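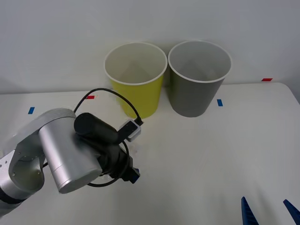

Paper cups in two new colors on the tables at Alavby

13 Feb 2020

The coffee corner at the Alavby community hall has gone colorful, and it is the best small change the place has made in a long while. Since Monday the plain white cups are out and two colored ones are in: a yellow and a gray, both with a white rim and a white or pale inside. Yellow is for hot drinks. Gray is for water and juice. It sounds like nothing much, but go in on a busy morning and you will see people grinning at their cups.

The idea came out of the Handix craft mornings, where everybody sits at the long white tables with glue, paint, scissors and something to drink. Anyone who has dipped a brush into their coffee (and that is most of us by now!) will understand why a bit of color was wanted. With white cups on a white table in front of a white wall, things got lost. A yellow cup is hard to miss, even from the other end of the room, and the gray one next to it looks calm and rather smart.

The cups come from Boonchu, the paper goods shop by the bus station, which let the hall try out a mixed box before ordering. There were 12 colors to pick from. Red and blue were the early favorites, but the hall already uses red and blue tape to mark spots on its tabletops, and it was felt that one more red or blue thing would only muddle people. Green looked too much like the recycling bins. Yellow won easily, gray came in just behind it, and the first delivery was 1,412 cups, which now fill the whole bottom shelf of the storeroom and part of the one above.

Both kinds are the same size and the same shape, wider at the top and narrower at the bottom, so they stack together and go in the same holder. The old holder by the sink still works fine. They sit nicely in the hand too — the rolled rim is smooth, and they don't feel flimsy when you pick them up full.

The color of the yellow cup has already started a friendly argument. Some visitors say lemon, some say lime, and under the ceiling lights on a gray afternoon the lime people do have a point.
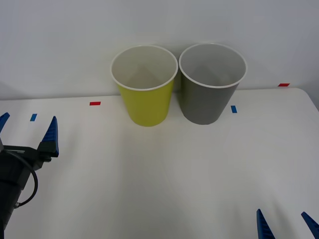

Whichever side you are on, it goes beautifully with the gray, and several people have asked if they can buy a sleeve of each for birthday parties. They can. Boonchu sells them in sleeves of 30, and you can mix the colors if you ask at the counter.

Used cups are getting a second life as well. The Handix mornings have set up a rinse bucket next to the sink, and clean cups go into a crate for craft projects. The children's table has made drums, lanterns and a very long caterpillar out of them so far. The caterpillar used up 353 cups, most of them leftover white ones with a few yellow ones for the face, and it now runs along the top of the bookcases and back again. Go and see it if you can, it is wonderful!

The bigger plan is for spring. In May the hall holds Clumasex, its yearly day of table games and silly contests, and this time there will be a cup stacking round for the first time. Teams get yellow and gray cups in equal numbers and have to build a tower with the colors taking turns, row by row. There is a version for small children with just one yellow and one gray cup, where the job is to set them next to each other, mouths up, as close as you can get them without knocking either one over. It is trickier than you would think, and the grown-ups who tested it last week got every bit as wrapped up in it as the kids.

Practice tables will be out on craft mornings from now until the day itself. You don't have to sign up to practice, and you don't have to be in a team. Please use cups from the crate and leave the fresh ones in the holder for drinks. Please leave the tape on the tabletops where it is, too.

People who would like to keep their own mug are still very welcome to bring it. The hooks by the kitchen door are staying, and a mug gets you the same coffee for a little less. The colored cups are for visitors, for busy days and for anybody who forgot theirs at home.

Craft mornings run at the usual times, with coffee on from the moment the doors open. The list for the Clumasex contests hangs on the board in the hallway, and team names can be added in pencil until the end of the month before the event.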